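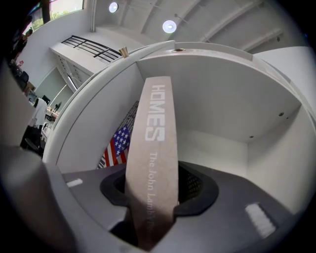
Ticket: Kwok site, cell 2, hand unit loses marker pose inside the white cabinet
Product: Kaneo hand-held gripper, tethered version
Software: Vodora capture and tracking
Opened: Aug 23, 2024
Priority: normal
Status: resolved, monitoring

Fault as reported

The tracked pose of the tethered hand unit jumps or freezes when the unit is worked inside the open compartment of the cabinet. Over the open table the same unit tracks without trouble. The operator sees no warning at the time. The fault only shows up in Vodora at the review stage, where the pose trace has flat sections followed by a step.

Jaw opening data looks normal throughout, so the unit itself is still powered and talking. No error code on the hub.

Reference run supplied with the report: 1,000 frames, one pick and place into the compartment, 893 frames with a valid pose. The acceptance limit for this cell allows short single-frame gaps but no run of lost frames longer than five. The reference run had several.

What had changed

The cable between the unit and the hub was replaced in July with a Gadinar part of the same length. Vodora was updated in the same week. The site has no record of the marker cube having been removed, but the fixing screw had no witness mark on it when we looked, so this can't be ruled out.

Check 1: lens and marker faces

Cleaned the lens on the viewing unit with a dry cloth, then cleaned the cube faces. No fingerprints found on the lens. One cube face had a light smear near a corner. Repeated the run. Slight improvement, well within normal run-to-run spread. Not the cause.

Check 2: marker map

Compared the marker IDs on each cube face with the map file loaded in Vodora. IDs correct. The map file, however, was the default one written by the update and not the measured one for this cube. In the default file one side face is rotated by a quarter turn relative to how it is fitted here. When the tracker has the front face in view it solves correctly. When only the side face is visible it solves with the wrong orientation, fails the consistency test and drops the frame.

That accounts for the difference between table and cabinet. Over the table the front face is nearly always in view. At the compartment the operator has to turn the wrist to clear the wall, and the side face is often the only one left.

Restored the measured map from the site backup. Repeated the run. The long gaps had gone. Short gaps remained, all of them while the unit was being lowered.

Check 3: cable
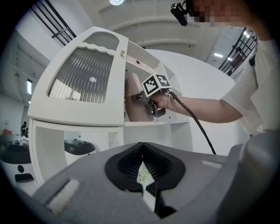

Tethered unit at the compartment with the box in the jaws. Marker cube on top, cable hanging in an arc down to the right.

With the map corrected, the remaining gaps were tied to movement of the cable. Held the unit still on the bench and flexed the cable by hand at the connector end. Vodora logged time stamp errors each time the cable was bent sharply towards the body. Bending it anywhere else along its length had no effect.

Removed the rear cover. The strain relief clamp had been refitted on the bare inner jacket, with the outer jacket stopping short of it, so the pull was being taken by the plug. The Gadinar cable has a shorter stripped length than the original and needs to be pushed further in before the clamp is tightened. Refitted with the outer jacket fully under the clamp. Flex test repeated, no errors.

While the cover was off we confirmed the plug latch was sound and the board socket was not loose.

Check 4: exposure

The cabinet interior and the ceiling lights are both bright from the viewing side, and auto exposure was hunting slightly as the cube moved across them. Fixed the exposure in Vodora at the value used for the table and took the gain down one step. Marker edges were sharper in the stored images. There was no measurable change in lost frames, but we have left it fixed -- it makes runs easier to compare.

Check 5: cube seating

Slackened the fixing screw, seated the cube against the rear stop, tightened to 80 cNm and put a paint mark across the head. Ran the pivot calibration twice. The results agreed within the limit on the cell sheet.

Final test

Three runs of 1,000 frames, same task, same operator position. No lost run longer than two frames in any of them. Pose trace continuous through the wrist turn and while lowering.

Actions left with the site

Keep the measured map file outside the Vodora program folder. The updater overwrites anything called default in that folder, and the measured file had been saved under that name.

After any Vodora update, open the marker map and check the cube serial number shown at the top against the one on the underside of the cube.

If the cable is changed again, check the clamp before refitting the cover. The outer jacket must be visible on both sides of it.

Let the cable hang freely when working at the cabinet. Do not wrap it round the wrist or tape it to the forearm.

Data recorded between the July update and this visit should be treated as suspect wherever the side face was the only one visible. Frames can be re-solved from the stored images using the measured map. Gaps caused by the cable can't be recovered.

Open item: the hub did not report the time stamp errors as a fault. Raised separately with Kaneo. This ticket stays on monitoring until the next scheduled check of cell 2.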